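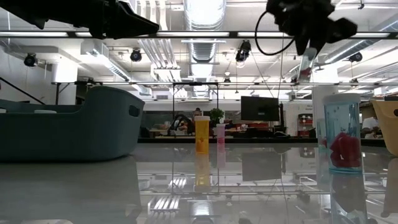 Orange and pink on the big white table, with the teal basket waiting on the left.

Small Containers, Sorted: a gallery

Welcome to the September page! Every year we give over one long table to the little pots, tubs and bottles that pile up in any shared workshop, and every year I end up enjoying it far more than I should. The final tally was 212 containers, which beats last year's by exactly 8. Kiều Kim kept the list and Miloslav Gajdoš did the lids (he has a gift for lids).

It's a gallery of one picture this time, but there's plenty in it to like.

The orange bottle
A prescription bottle with a white cap, and my favourite thing on the table. Look how the colour goes yellowish towards the bottom! The shiny top gives you a second orange bottle underneath, upside down, for free.

The pink one
Slightly shorter, white lid, tucked in just behind its neighbour. I'd never have put pink and orange together at home and now I want a whole shelf of it.

The tall clear container
Over on the right, with a blue tint, a blue rim round the base and something red sitting low down inside. See-through tubs are a joy for sorting -- you can tell at a glance whether there's anything left in there. Kiều would like all our storage to be like this, and I'm coming round to it.

The teal basket
Low, wide and a lovely dark colour, with a proper slot for a handle at the raised end. There's one small white item in it near the back. Miloslav's rule is that lids and bottles never share a basket, and after last year's muddle we all stick to it.

The yellow bin
Just peeping in at the far right. Yellow means "decide later" in our system, and it does fill up quickly.

Labels next! We're trying the Hasach method, with big letters on the front and nothing on the lid, and Kiều has already cut 100 blanks. If you've got spare tubs with good lids, leave them on the shelf by the door.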